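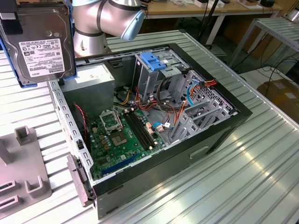
What's Inside a Desktop Computer?

When I was 9, I thought there was a tiny movie theater inside our family computer. I really did! I used to put my ear against the side and listen to it hum, and I was sure that was the projector warming up.

Then my neighbor Lihua Ren, who fixed computers in her garage, let me look inside an old one. No movie theater. I was a little bit sad for a minute, and then I wasn't, because the inside of a computer looks like a city seen from an airplane. So let's go for a visit. Put your finger on the desk and pretend it's a bus.

First stop, the box itself. People call it a case or a tower, since it usually stands up tall next to a desk. When somebody wants to work on one, they lay it down flat on its side and take off the side panel, kind of like opening the lid on a board game. The frame inside is metal. You'll find lots of little holes and slots in it, and plenty of those are for air. Computer parts get warm when they work hard (so do I), and a fan pushes the warm air out.

Next stop, the power supply. This is a plain metal box tucked into a corner, usually with a label on it covered in numbers. Electricity from your wall is too strong for the delicate parts, so the power supply changes it into smaller amounts and sends it off to everybody who needs some. It's the lunch lady of the computer. One important thing: the power supply is the part you never, ever open, even when the computer is unplugged. It can hold on to electricity for a while, and that can hurt you badly.

Now the big one — the motherboard! It's a flat board, very often green, and almost everything else plugs into it. If the computer is a city, then this is all the streets.

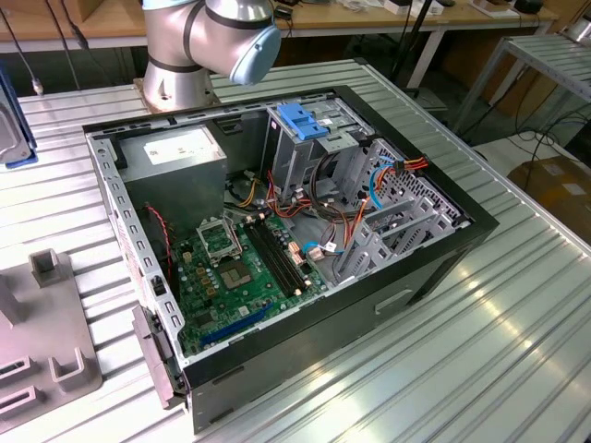

Somewhere on the motherboard there's a square spot called the CPU socket. CPU stands for central processing unit, and that's the chip that does the thinking. A little metal frame swings up so you can set the chip down, then closes over it to hold it snug, like the bar on a roller coaster seat. With the chip out, you can see how small and fine everything in the socket is. Don't touch it! Lihua told me that about 45 times, and she was right every time.

Near the socket are some long skinny slots for the memory, also called RAM. I think of RAM as the top of your desk. It's where the computer spreads out whatever it's busy with right now. When you turn the power off, the desk gets cleared.

So where does your stuff go when you save it? That's the hard drive's job. A hard drive is more like your closet. It keeps your drawings and your games and your story about the haunted taco truck, even when the computer is asleep or unplugged. In a desktop computer the drive sits in a metal holder called a drive cage. Some drives ride in a plastic tray called a caddy, with rails along the sides, so they can slide in and out like a drawer.

And then the wires! I used to think they were just a big mess of spaghetti, but there are really 2 main kinds. Power cables carry electricity, and data cables carry information. The plugs come in different shapes, which helps people put each one in the right place.

Want to see all this yourself? Ask a grown-up if there's an old computer that doesn't get used anymore. Let them unplug it and take the side off, and keep your hands in your lap while you look. Try to find the power supply first, then the motherboard, then the drive cage. Draw a map of your city, and give the streets names if you like. Mine had a Pickle Avenue.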